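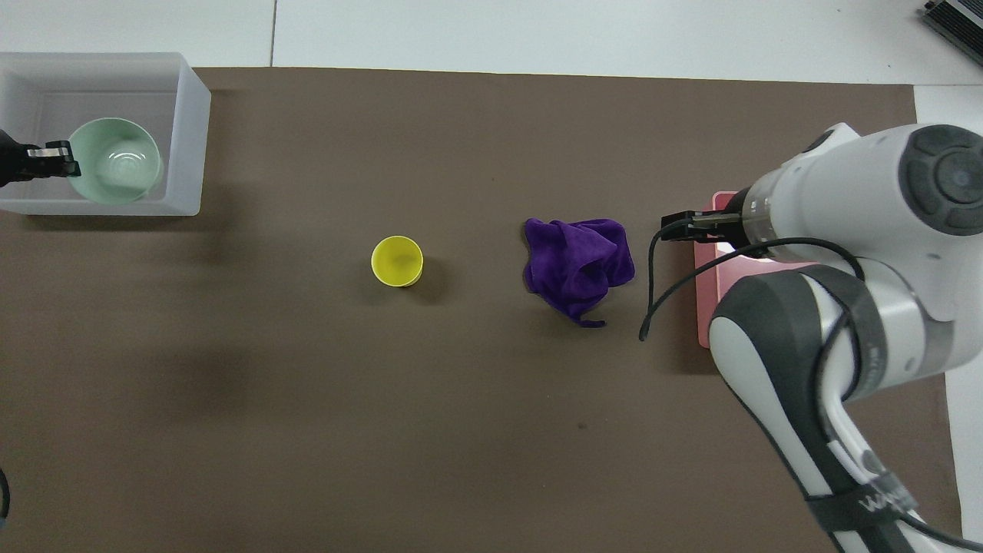 November, morning, bench 2

Continued with the transponder receiver for the Indville flights. Yesterday evening the log stopped again after 15 minutes, same as the time before, so I do not believe anymore that it is the memory card. I changed the card and also the cable to the card slot. No difference.

Checked the supply on the scope. The 5 V line looks clean at idle. When the transmitter of the command link goes on, there is a short dip, and the receiver restarts if two dips come close together. The processor does not write a restart message in this firmware, therefore the log only looks as if it ends. Please keep this in mind when you read the older logs from the Bromberg airfield. Some of them I marked "complete" and I am not sure now.

10:40 — Put a larger capacitor on the receiver side and made the ground wire shorter. Transmitter on and off by hand for a long time, no restart. Then with the script, also no restart.

Replayed the recorded traffic from Bromberg through the tracker. The file has 656 position messages. With the old filter setting the tracker kept 309 of them, which is much too few. The reason is the time limit: the filter throws away a message if its time stamp is older than the ownship position, and our ownship position comes late by one cycle. I moved the comparison to after the ownship update. I have not run the full file again, only the first part, and there the tracks of the two crossing aircraft stay connected.

One thing I do not understand: the track with the steep descent still gets a new number at the turn. Maybe the altitude is switching between pressure and GPS height. Lâm would show this directly, but our license for the viewer ended, so I made the plot by hand and it is ugly.

After lunch

The Ondirico mount arrived. The holes fit the wing rib but the connector points the wrong way, toward the fuel line. I do not want to bend the coax so sharply. Either we turn the antenna plate or we order the angled connector. I prefer the second — the plate is already sealed.

To do:

- full replay with the new filter order, save under a new name
- add restart message to firmware
- weigh the receiver again with the new capacitor
- ask for price of angled connector
- correct the "complete" marks in the Bromberg folder

Scope probe 2 has a loose clip, use the other one.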